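Filed under: Home Life > Kitchen Table > Talking & Thinking

How I run a political philosophy night at the kitchen table

I've been doing this since last July and I still get emails asking how you get regular people to argue about whether we have a duty to obey the law, on a weeknight, with dishes in the sink. So these are my tips, in no real order.

Keep the reading short. I made everyone read 200 pages on political obligation the first time and two people came back. Now it's 17 pages, tops, and I print them, because folks with a phone in their hand will look up the answer (there isn't one!) and then read it aloud to you.

Start with a case. I made one up about a town called Grikdale, where the council passes a dumb but harmless rule: no hanging laundry outside on holidays. You voted against it and you lost. Do you have to take your sheets in? Ask that before anyone says the word "consent" and you'll get a much better hour out of it.
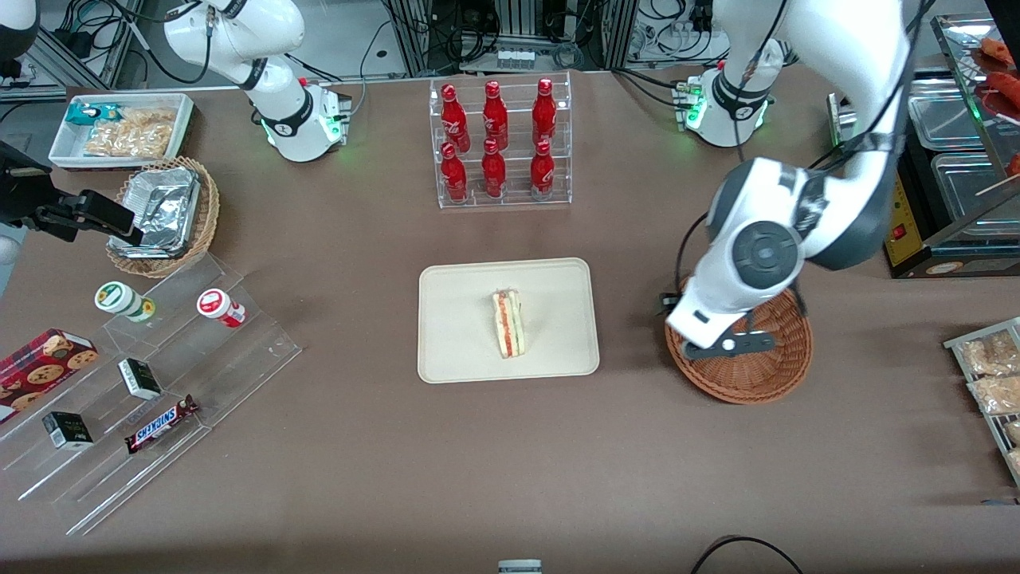
Fair play is the argument that gets my table going the most. The idea is that if you enjoy the benefits of something everybody chips in for, you owe your share too, even if you never signed up. It sounds great until somebody asks about benefits you didn't want and couldn't really refuse. I like to explain it with drinks. Say there are red Coca-Cola bottles lined up on a clear two-tier rack and you walk over and help yourself to one – sure, you should probably put something in the kitty. But if I stick a bottle in your bag while you're not looking and then hand you a bill? Most people's faces change right there, and you can go around the table asking which of the two the state is more like.

Give the quiet ones a way in. Everyone writes a question on a slip of paper and drops it in a basket, and I pull them out one at a time with no names on them. Fold the slips twice or people will recognize handwriting. My best question ever came that way: "If the law is only binding when it's fair, what is it adding?" We spent the whole evening on it and never got to dessert.

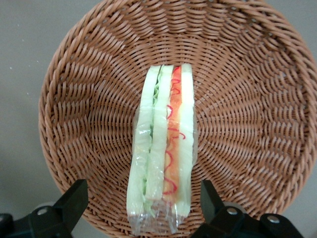

Josée Kowalchuk wrote to me that I'm too easy on the anarchists, and that fair play is the wrong place to start anyway. Her view is that we should talk about what we owe the people next door, since you can't treat your neighbors as equals if you pick and choose which shared decisions count. She'd have you take the sheets in, grumble, and run for council.

I kind of like that! My only worry is that it works a lot better in Grikdale than in a place where the same folks lose every vote. I'm putting it on the list for next time, along with jury duty.

A few small things. Make someone other than the host keep time. Stop after 2 hours, even if it's going well – especially then. Serve food you can eat with one hand. And if somebody says "well, it's all just opinion," ask them whether they'd say so about a law that took away their own vote, and pass the chips.

We use cookies to remember your settings. Sign up for the Kitchen Table newsletter and get new tips by email. Unsubscribe anytime.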